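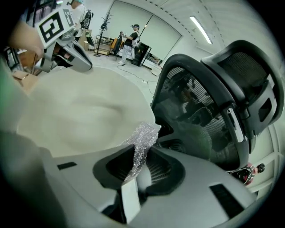

A mesh-backed office chair with its headrest, a cream seat cushion and a length of bubble wrap, in a room with a projection screen.

The Case for Receiving Furniture Properly
Opinion
By Neusa Moura, Facilities and Workplace Services

Most institutions take great care in choosing a chair and very little in receiving one. The specification for our last seating purchase ran to 30 pages. The instructions for what should happen once the cartons reached the building took up a single paragraph, and that paragraph dealt mainly with parking. I believe this balance is wrong, and that the hour in which furniture is unpacked and put together deserves the same attention as the months spent selecting it.

The Janden Learning Center holds 1,606 task chairs across its offices, seminar rooms and shared work areas. When my office reviewed the repair requests for those chairs last November, 301 of them concerned faults that we traced to assembly: headrest brackets fitted out of line, bolts tightened in the wrong order, backrests marked by a blade during opening. The chairs themselves were sound. They had been put together in a hurry, often by the person who was waiting to sit down.

It is common practice to leave this work to the end user. A carton is delivered to a department, and a member of staff with other duties is expected to open it, identify the parts, find the tool and produce a working chair. The practice looks economical because the cost does not appear on any invoice. It appears later, in repair visits and in the discomfort of employees who assume that a crooked headrest is simply how the model was made.

I would argue for a different arrangement. Furniture should be received in a room set aside for the day, with enough clear floor for the base, seat and back to be laid out separately. Meeting rooms serve well for this purpose, provided that loose cables are moved out of the walking path first. Mesh backs should be stood upright or placed on a blanket, never face down on a hard floor. Cushions should stay away from open tools. Two people should share the work on each chair, as holding a backrest level while fastening it from below is a poor task for one person.

Packing material also calls for a settled rule. Bubble wrap protects finished surfaces well, and many people pull it off all at once as soon as the carton is open. It should remain on or near the part it protects until that part is ready to be fitted. It must then be removed completely, including from any slots and openings where a corner may lodge. Clean wrap is worth keeping. Our Wirnis annex stored last year's supply and used it to move display cases – a modest saving, but a real one.

Some colleagues will object that a supplier should deliver chairs fully assembled. Vinska, our present supplier, offers this service, and for large orders I support paying for it. An assembled chair takes up a great deal of space in a truck, however, and for orders of 5 or fewer the charge is hard to defend. Small orders will continue to arrive in parts, and the institution should be ready for them.

Others will say that the subject is too minor for written policy. I disagree. An employee may spend most of the working day in one chair, and its adjustment affects the back, the neck and the quality of the work. The Thammasiri building adopted a receiving procedure before we did, and its staff now sign a short card for each chair stating who assembled it and who checked it. I have asked that the same card be introduced at Janden with the next delivery, and that departments release staff for the time the work requires.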